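April
By the Hedirero chore desk

Bedroom walk-through, laundry on the bed. I use this same list every time somebody asks me if a machine could take over a chore yet, and my comments go under each line. Score is out of 5, and I'm stingy!

1. Lighting. MARGINAL. It's dim, and everything goes yellow-green. I can still tell a sheet from a sock drawer in that - I'm not so sure about the Carkska software.

2. Grip on soft items. OK. One dark folded piece, pinched between the fingers and up off the sheet. Cloth is the thing I always worry about (it has no handle, and it changes shape the second you touch it), so I'm happy to tick this one.

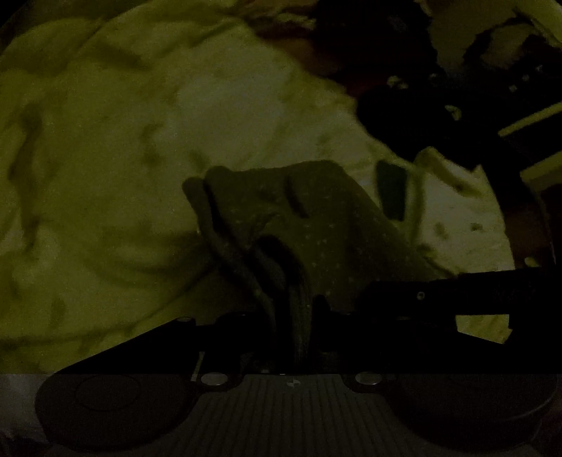
Item 2: dark cloth held in the gripper, bedsheet behind.

3. Clear space around the item. FAIL. The gray block is lying up against a heap of crumpled black cloth, with a long black bar across its right side. I'd move the bar first. Would a machine know to? Ask me again after the Clondier update.
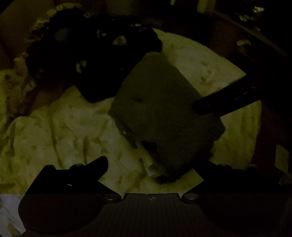 4. Folded items kept apart from unfolded. PARTIAL. The white cloth is folded nice and square, with a dark gray one tucked partly under it and a little white tag poking out. But there's a dark crumpled bundle right up against the white one, and I'd want a gap there.

5. Marks and stains. NEEDS A PERSON. The white cloth has dark blotches on it.

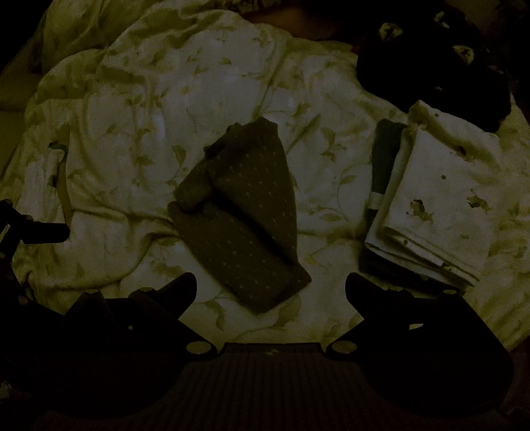

I'd pull that one out and look at it in daylight before it went in any drawer, and I don't trust a machine to make that call yet.

Score: 2 out of 5. Castellanos got the same for dishes. Recheck item 3 first next time.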